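Ticket: Open day demo – kitchen simulation, right gripper
Opened by: Idrisa Lukumay
Assigned to: Lizeth Castaño
Priority: high
Status: waiting for confirmation

Idrisa Lukumay, 11/15/20
We prepare the simulated kitchen for the visitors of the open day at Arboleda. The two arms must handle the small red piece over the white pot. In some runs the right gripper opens too late and the piece stays between the fingers. The log writes "release timeout" after 800 ms. I did not change the scene file after the Andix update. I attach one view of the run.
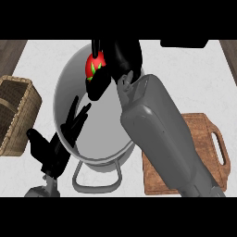

Kitchen scene, right gripper with the red piece over the pot.

Lizeth Castaño
Thank you for the clear report. Please tell me two things: which release limit is in your settings, and does the error come also when the left arm is parked? In May we had a similar message at Grelitz, and there it was the contact friction – the value was too high for small objects.

Idrisa Lukumay
The limit is 800. I made 20 runs with the left arm parked and the error did not come. With both arms, it came in 5 of 20.

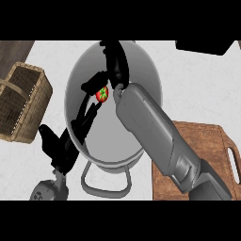
So I think the problem is in the moment when both hands are near the pot. Maribel Taipe asked if we can show the demo with one arm only, but the visitors were promised two arms and I prefer to keep this.

Lizeth Castaño
I agree with you. Please put the friction of the small objects back to the default, and set the left arm to wait 600 ms before it moves in. Restart the scene completely after this; a reload is not enough.

Idrisa Lukumay
Done. 20 runs with both arms, no timeout. Brayan Cuadros will repeat the test on the presentation computer, and I will write the result in this ticket.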